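Wevport Robotics Club
Minutes of the July meeting

Pui-shan Chiang opened the meeting at 4:30 p.m. and thanked everybody for coming out in the heat, and for the very welcome lemonade. Last month's minutes were approved as read.

Lucrezia Marras reported on Clestix, our computer assembly project. The students have been practicing on the bench with the PC case, the drive caddy and the fixture plate, and she is so pleased with how patient they have all been with one another (and with the arm!).
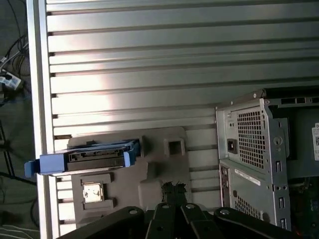 There was a good long talk about whether the drive or the processor should come first in the routine. We agreed to try the drive first and talk again next month.

Pui-shan told us that the Parkport meet will take 8 teams this year, with 64 students in all. We have $2,000 set aside for travel and parts, and Lucrezia will bring a parts list next time. A warm welcome also to the Cheng family, who joined us for the first time.

Adjourned at 5:45 p.m.

Last updated: July

Recent items
June meeting minutes
Parkport meet: travel form
Clestix parts wish list

Contact the club | © Wevport Robotics Club | Back to top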